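Werkstattbuch Ladenzeilen-Archiv, Eintrag vom 26.02.2026

Thema heute: Eckhaus Stallberg / Kernauer Straße, Erdgeschoss links. Endlich! Das Ding liegt seit dem Herbst im Kasten "ungeklärt", und heute ist so viel auf einmal zusammengekommen, dass ich lieber gleich alles aufschreibe, bevor ich morgen wieder rätseln muss, was ich mit meinen eigenen Zetteln gemeint habe.

Ausgangslage

Bisher hatten wir für den Laden nur drei Stationen: Kurzwaren (alte Ansichtskarte), dann eine Reinigung, dann das Diệp, also der Imbiss, der heute noch drin ist. Dazwischen Lücken, in die man ein ganzes Berufsleben packen könnte. Im alten Eintrag stand außerdem "evtl. Videothek?", mit Fragezeichen und ohne Quelle. Von wem das stammt, ließ sich nicht mehr klären, die Handschrift ist vermutlich meine.

Was neu ist

1. Das Adressbuch. Jovita hat im Stadtarchiv Kernau die Straßenteile der Nachkriegsbände durchgesehen und ist auf einen Eintrag gestoßen, den wir alle überlesen haben: Der Laden läuft dort gar nicht unter Stallberg, sondern unter Kernauer Straße 46. Der Eingang saß früher an der Längsseite! Deshalb war unter Stallberg 5 nie etwas zu finden. Ich hatte die Spalte dreimal gelesen und jedes Mal gedacht, die hätten das Haus vergessen.

2. Unter der richtigen Nummer geht es dann Schlag auf Schlag: erst Kurzwaren und Strümpfe, danach ein Schreibwarenladen mit Toto-Annahme, danach die Reinigung. Der Schreibwarenladen fehlte uns komplett. In den Anzeigen im Gemeindeblatt nennt er sich "Papierhaus am Stallberg", was sehr hübsch ist, weil die Adresse daneben brav Kernauer Straße lautet. Also war auch damals schon nicht klar, an welcher Straße man eigentlich wohnt.

3. Die Videothek gab es wirklich. Rocío hat einen Mitgliedsausweis aufgetrieben, lag in einer Kiste mit Kassenbüchern aus dem Nachlass der Reinigung. Gestempelt, mit Hausnummer 46, Mitgliedsnummer 100. Ich habe mich über dieses kleine Stück Pappe gefreut wie lange über nichts mehr. Das Fragezeichen im alten Eintrag ist gestrichen, mit Kuli, dick.

Offen bleibt die Reihenfolge am Ende: Videothek direkt nach der Reinigung, oder war dazwischen noch etwas? Rocío meint sich an ein Reisebüro zu erinnern, mit Palme im Fenster. Jovita sagt, das Reisebüro sei eindeutig gegenüber gewesen. Beide sind sich sehr sicher. Ich schreibe beides auf und trage keins von beiden ein.

Schilderreste an der Fassade

Mittags zu dritt hingegangen, Licht war flach und seitlich, besser geht es nicht. Über dem Schaufenster sieht man bei diesem Licht die alten Dübellöcher, zugespachtelt und überstrichen, aber die Spachtelmasse steht minimal vor. Wir haben 14 Löcher auf die Skizze übertragen. Die obere Reihe ist regelmäßig und passt zu einem durchgehenden Kasten, also Leuchtreklame, also wohl Reinigung oder später. Die untere Reihe ist unregelmäßig, und da wird es spannend: Abstände mal eng, mal weit, so wie man sie bei einzeln gesetzten Buchstaben erwarten würde. Jovita hat die Anzeige vom Papierhaus danebengehalten und versucht, den Schriftzug auf die Löcher zu legen. Das "P" und das "H" könnten hinkommen. Beweisen kann man damit gar nichts, aber ich finde die Idee großartig und will sie mit einem sauberen Aufmaß noch einmal probieren.

An der Längsseite, dort wo der alte Eingang gewesen sein muss, ist der Putz anders gekörnt. Man spürt es mit der Hand eher, als dass man es sieht. Die Fläche hat Türbreite und geht bis zum Sockel runter. Darunter liegt noch eine Stufe, die jetzt ins Leere führt und auf der ein Blumenkübel steht. An der bin ich bestimmt jahrelang vorbeigelaufen.

Im Diệp haben wir dann gegessen und gefragt. Die Inhaberin wusste sofort, dass beim Einzug im Hinterraum noch Regale standen, schmal und niedrig, "für Bücher zu klein". Kassetten! Sie hat die Regale damals verschenkt, an wen, weiß sie nicht mehr. Sie sucht aber nach Fotos vom Umbau und meldet sich. Falls darauf die Fensterbeklebung des Vormieters zu erkennen ist, hätten wir die letzte Lücke womöglich auf einen Schlag zu.

Seitenfund Illatdale

Muss festgehalten werden, auch wenn es nicht zum Eckhaus gehört: Auf der Rückseite einer Quittung aus der Kiste klebt ein Werbezettel für eine Boutique Illatdale, "Mode und Wolle", ohne Straße, nur mit einer Telefonnummer im alten Format. Den Namen hat keiner von uns je gehört. Rocío tippt auf eine Wollmarke, nach der sich der Laden genannt hat, ich eher auf einen Ortsnamen, den jemand aus dem Urlaub mitgebracht hat. Kommt in den Kasten "ungeklärt", wo ja gerade ein Platz frei geworden ist.

Stand der Karteikarte

Kernauer Straße 46 (heute Stallberg 5), EG links:
Kurzwaren und Strümpfe - Ansichtskarte, Adressbuch
Papierhaus am Stallberg, mit Toto-Annahme - Adressbuch, Anzeigen
Reinigung - Adressbuch, Kassenbücher
Videothek - Mitgliedsausweis, Aussage zu den Regalen
Diệp - Bestand

Jahreszahlen trage ich erst ein, wenn Jovita die Bände ein zweites Mal durch hat. Die Adressbücher hinken der Wirklichkeit gern hinterher, das hatten wir beim Friseur in der Nebenstraße schon einmal, da stand der alte Inhaber noch drin, als längst ein Schlüsseldienst im Laden saß. Also vorläufig nur die Reihenfolge.

Noch zu tun

- Ausweis beidseitig scannen, Stempel extra und mit höherer Auflösung. Er ist an einer Stelle verwischt, und ich hätte gern den ganzen Firmennamen. Bis jetzt lese ich nur "Video" und dahinter etwas mit W.

- Kassenbücher der Reinigung auf dem großen weißen Tisch auslegen und nach Jahrgang sortieren. In der Mitte ist Platz genug, die Behälter am hinteren Rand können stehen bleiben.

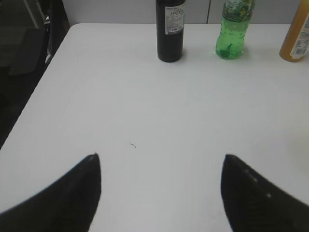

- Fassade ordentlich aufmessen, untere Lochreihe mit Maßband statt Augenmaß. Wieder mittags, wieder bei Seitenlicht. Leiter mitnehmen, und vorher im Haus klingeln!

- Reisebüro: Branchenteil prüfen, beide Straßenseiten. Danach haben entweder Rocío oder Jovita einen Kaffee gut.

- Alle anderen Eckhäuser im Kasten auf die Sache mit den zwei Adressen durchgehen. Wenn das hier so war, dann bestimmt auch bei der ehemaligen Drogerie, wo uns ebenfalls ein Stück fehlt. Damit fange ich an, sobald der Scan fertig ist - ich bin jetzt schon neugierig.

- Der Inhaberin vom Diệp einen Abzug der Ansichtskarte bringen. Sie hat gefragt, ob sie ihn neben die Theke hängen darf. Klar darf sie.

Nachtrag, abends: Jovita hat noch geschrieben. In einem der späteren Bände steht hinter der Reinigung ein kleines "Ann.", also Annahmestelle. Dann wurde dort vielleicht gar nicht selbst gereinigt, und die Frage, wo im Hinterraum die Maschinen gestanden haben sollen, wäre vom Tisch. Ich lasse die Bezeichnung auf der Karte erst mal so und schreibe "Ann.?" mit Bleistift dahinter.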